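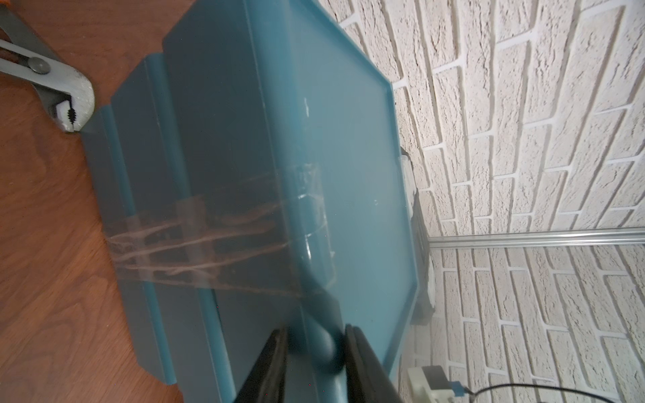
A teal storage container on a wooden tabletop.

Stories > Short Fiction > Unclassified

Filed under: Work, Water, Under 10 Minutes

The tide gauge at Orkthorpe recorded water level every 6 minutes and sent the values by telephone line to the office in Skerkidow. In June the values began to drift. They were high by three millimeters on the first Saturday and by eighteen at the end of the month, and the office asked Jucélia Coutinho to go out and find the fault.

She took the early ferry. The gauge stood in a hut at the end of the pier: a vertical pipe, a float inside the pipe, a steel tape, a counterweight, and an encoder that turned when the tape moved. She checked the encoder against a hand-held tester. It was correct. She lowered a weighted tape down the pipe, read it, and compared her reading with the display. The two agreed.

"Then it's the sea," said Muthoni Mwakyusa, who held the harbor keys.

"The gauge at Kanaan shows nothing."

"Kanaan is on the other side."

"It's the same sea."

Muthoni unlocked the harbor office and left her with the station records. The last level survey had been run by Alcides Pimentel, who had retired to the mainland. His notes were in pencil and very small. He had started from the brass bolt in the church wall, carried the line down the hill and along the pier, and closed back on the bolt with an error of less than a millimeter. On the final page, below the closure, he had written: Bolt is good. Pier I would not swear to.

She set up the level at noon and ran the line herself, with Muthoni on the staff. Muthoni stood very straight and did not talk while a reading was being taken. The wind was light. They finished the outward run at three and the return at half past five.

The pier had gone down eighteen millimeters at the seaward end. The hut had gone with it, and the pipe, and the zero of the gauge. The water was where it had always been.

"Is it dangerous?" Muthoni asked.

"I measure height. You'd want an engineer."

"But if it were your pier."

Jucélia wiped down the tripod legs and folded them. A boat was unloading on the south side, and two boys sat with their feet over the edge, close to the last bench mark.

"I'd move the boats tonight," she said.

She telephoned the office from the harbor. Kyung-tae Hwang took down the figures and read them back. He asked which correction he should apply to the June data.

"None yet. It hasn't stopped."

"I need a value for the report."

"Put a question mark."

"The field only takes numbers," he said.

She looked out at the pier. Muthoni was already walking along it, speaking to the boys, and they were getting up.

"Leave it blank, then," Jucélia said, and asked him for the number of the port engineer.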